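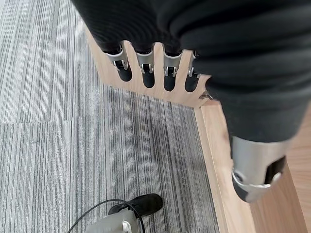

Vier Finger, silberne Kappen, schwarze Kuppen.

Handschuhe, die Zweite

Im April haben wir an dieser Stelle gefragt, wer im Hausflur der Greturgate einen einzelnen Handschuh vermisst. Gemeldet haben sich 12 Personen. Der Handschuh gehörte keiner von ihnen, dafür liegen in der Fundkiste jetzt 40 weitere, die man uns »bei der Gelegenheit« vorbeigebracht hat. Fast alles linke. Kagiso Mahlangu vermutet, dass die Rechtshänder unter uns zum Aufschließen immer nur rechts ausziehen und dann den falschen verlieren. Die Theorie hat Lücken, aber wir haben keine bessere.
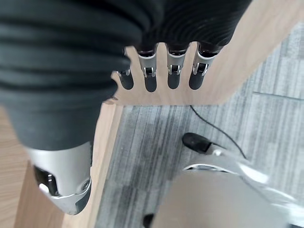 Ľubica Vlček nimmt die Kiste bis auf Weiteres mit in Zimmer 703, wo man nach 17 Uhr klopfen darf. Wer einen passenden Partner findet, nimmt bitte beide mit, auch wenn die Farbe nicht mehr gefällt. Was übrig bleibt, trennt Freya Birkett auf und strickt daraus einen Teewärmer. Den vom letzten Jahr haben übrigens drei Leute für eine Mütze gehalten, eine davon hat ihn bis nach Drindeslow getragen. Fäustlinge bitte extra legen, die verfilzen sonst mit dem Rest.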